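Sorting of produce (household)

Sorting of produce is the work of dividing fresh fruit and vegetables after shopping and before they are put away. It is done in most home kitchens, usually without any plan, but it has some common rules which are found in household manuals and school courses.

Principle

Many ripe fruits give off ethylene, a gas that makes other plants ripen or turn yellow sooner. Apples, bananas and pears give off much of it. Leafy greens, cucumbers and broccoli are sensitive to it. For this reason the first division is between the fruits that produce the gas and the vegetables that suffer from it. The second division is by temperature, as some kinds lose their taste or get soft spots in the cold.

Methods

In the two-hand method, taught in the home economics course at Fallthorpe, one piece is taken in each hand and the two are compared for weight and firmness. A citrus fruit should feel heavy for its size. A bell pepper should be firm, with a tight and glossy skin and a green stem.
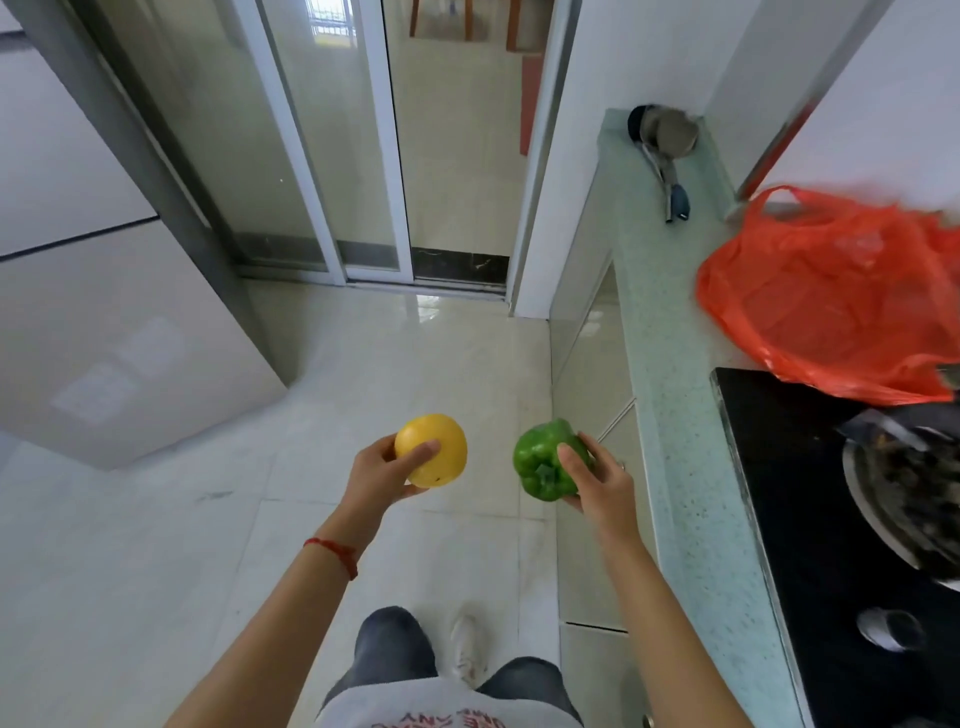 Citrus fruits and peppers are both weak producers of ethylene, so they may be kept near each other for a short time. Citrus keeps well on the counter for several days and longer in the refrigerator. Peppers are better in the vegetable drawer – unwashed, and in an open bag.

The Rustad method uses 4 groups instead of two: counter, drawer, shelf and "eat first". The last group is for pieces with a cut or a bruise, and these are placed at the front, where they are seen.

Containers

Open baskets and paper bags are the oldest solution. The firm Zotent sells a stacking tray for the refrigerator which holds one layer only, so that the lower pieces are not pressed. Tridico makes a similar tray with a lid – it is mostly used for berries.

See also

Food storage
Ripening
Root cellar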